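How Do You Get a Kitchen Robot Ready for Work?

Say hello to Inon! It's a robot arm that practices kitchen jobs at the Lunde workshop. Before Inon can start, people have to give it a checkup.

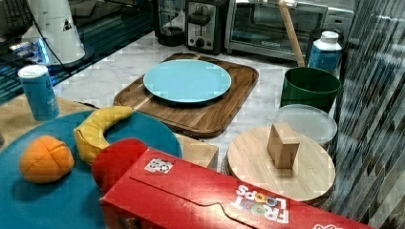
First comes the practice food. Real fruit gets squishy and rots, and bits of it can sneak into a robot's joints. Yuck! A toy banana and a toy orange can sit on a plate for weeks and stay just the same. Each toy is wiped clean before practice.

Next, it's time to look after the arm. Inon has 6 joints, kind of like your shoulder, elbow and wrist. A helper moves each one slowly and listens for squeaks or clicks. The rubber pads on its fingers get worn out too, so they are swapped after 200 grabs!
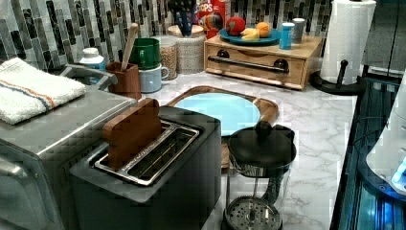 Then the robot has to learn where everything is, and a crowded counter makes that tricky! A toaster slot is skinny, so a flat wooden block shaped like a slice of toast is a super test. If Inon's aim is even a tiny bit off, the block bumps the metal rim, and the helper has to set the aim again.

Try it yourself: close one eye and drop a card into a narrow box. Hard, right?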